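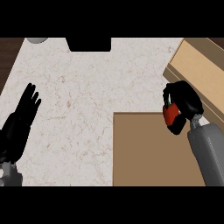

Automation at the Edar kitchen, Hollville

The Edar kitchen is a commercial meal preparation site in Hollville that supplies workplace canteens. It is known locally for its early use of two-armed robots at the vegetable counter. The system was supplied by Istden and approved on Jul 31, 2021, after each handling task had been rehearsed in computer simulation.

Background

Before the change, 4 workers on each shift moved produce to the boards by hand. The kitchen prepared 758 meals a day at that time and later raised its target to 3000.

Simulated tasks

Rehearsals used a rendered marble counter, a pair of arms with black hands, and single items of produce such as a red bell pepper. Staff reviewed the renderings with Istden and could ask for changes to the layout - mainly to reach and board position - before any equipment was fitted. 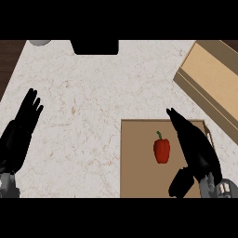 According to Tihomir Trajkovski, the reviews gave kitchen workers a say they had not had with earlier machines, but the new shift pattern was settled without them.

Effects on staff

No jobs were cut in the first year. Two of the counter workers moved to quality checks, and the others were trained as operators under a course run by Yip. Operators receive a higher hourly rate. Some workers reported less wrist strain - and longer periods spent alone at a station.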